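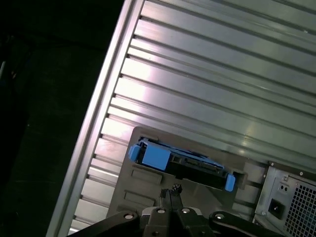
Unit 8: Removing and seating a 3.5-inch drive

Storage drives fail more often than most other parts in a desktop, so this is the first replacement we practice in full. Many office machines hold the drive in a plastic caddy, and makers like to color the parts you are meant to touch. On the dark gray chassis used for this unit the caddy is bright blue, with tabs at both ends, and the drive it holds is black. Find the row of connectors on the rear edge of the drive before you start. Those contacts should not be touched with fingers or tools.

Before the lab
Read the Claltmont service sheet, pages 8 to 30. Bring your Courtois bit set and a wrist strap. Lab starts at 2:00 and the door closes at ten past.

Procedure
Shut the machine down, unplug it, and hold the power button for a few seconds. Clip on the strap. Disconnect the data cable first, then power, pulling on the plugs and never on the wires. Squeeze the caddy tabs and slide the drive out level – if it binds, push it back in and try again. Flex one side of the caddy outward to free the drive. Fit the new one with its connectors facing the same way as the old one.

Recording
Enter the serial number and the power-on hours in the Tornodis log. A sample entry: 2,156 hours, no reallocated sectors, returned to stock. Drives marked for disposal go in the Zisell bin by the door.

For next time
Cable routing and front panel headers. Keep your notes on connector orientation – they will be used again in Unit 9.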